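**Terça, 9h40** – bancada de montagem

Que diferença! Ontem a Halina e eu passamos a tarde a limpar a mesa grande e hoje dá gosto trabalhar nela. Os 35 moldes da Umholm já foram para a estante do fundo (obrigado, Emilian!).

Falta decidir a altura dos cavaletes; por mim, 941 mm, mas a Wanda quer experimentar sentada. O tampo branco ficou mesmo liso, e o remate de madeira cor de mel na borda dá-lhe um ar ótimo – quero igual na mesa de corte! 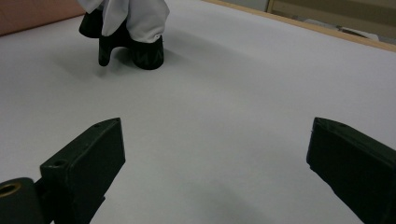
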